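Sensors on old pump motors: edge gateway or straight to the cloud?
Posted 2018-07-11 by Viola Ruggiero

Hi all, long post, sorry! I look after maintenance at a mid-size bottling plant (the Pidgate site, if anyone here knows it) and my boss came back from a trade show all fired up about "going digital." So now I have a budget and a deadline in August, and I'm supposed to put vibration and temperature sensors on 35 pump motors, most of them older than me.

The vendor we're talking to, Prirkell, wants every sensor to send its readings straight up to their cloud over our plant wifi. Our controls guy wants a gateway box on the floor that collects everything locally first and only sends the summary out. He's quoted me $2,795 for the box with the license, and I'd need 2 of them because the building is long and full of steel. The cloud-only option looks cheaper on paper but there's a monthly fee per sensor and I can't get a straight answer on what happens when the internet drops (and ours drops, a lot, usually when it rains).

I'm a grease-and-wrenches person. Which way would you go, and what should I be asking these people before I sign?

Nazareno Barbieri

Gateway. Cloud is a ripoff. We did cloud only and the bill went up every year, plus the wifi in our plant is garbage. Get the box.

Cristóbal Medina

I'd mostly agree with Nazareno but I want to give you the longer version, seeing as I went through this at Rultham a while back and made pretty much every mistake you can make.

First thing, before you compare prices, find out how much data each sensor sends. Temperature is nothing, a few numbers a minute. Vibration is a different animal. If they're streaming the raw waveform you'll choke your wifi with 35 of them, and if they're only sending an overall number every hour you may not catch a bearing going bad until you can hear it from the parking lot. Ask Prirkell which one it is, and make them write it in the quote.

Second, ask about buffering. Some sensors will hold readings while the network is down and send them later, some just throw them away. Ours threw them away, and I had gaps all over my charts that first summer. A gateway takes care of that as long as somebody remembered to put it on backup power (we hadn't).

Third, get your IT people in the room now, before anybody orders anything. I left ours out to save time and it cost me weeks, because they wouldn't open the firewall for a box they'd never heard of. Can't blame them, really.

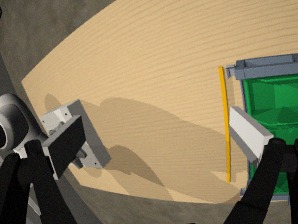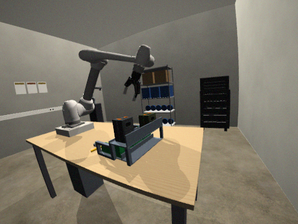 Two simulated views with a light tan wooden table.

What I'd do in your shoes

Start small! Pick a handful of motors, the ones that make you nervous at night, and run one gateway on those for a couple of months. I know you've got a deadline, but a working pilot in August will make your boss a lot happier than a half-working everything. Put at least one healthy motor in the group too, so you know what normal looks like on the chart.

Oh, and budget for mounting. We spent nearly as much time grinding paint off housings and gluing studs as we did on the software. Magnets are fine for a quick check but I wouldn't leave them on for good. Somebody bumps one with a mop bucket and your alarm goes off at 3 a.m.

Graziella Marras

Small one to add: ask who owns the data if you leave. We switched from Leone and getting our history out was a pain, they'd only hand it over as PDF reports. You want plain files you can open in a spreadsheet.

Also set your alarm limits loose for the first month or so. Ours were so tight that everyone learned to ignore the texts, and getting people to look at them again was harder than the install.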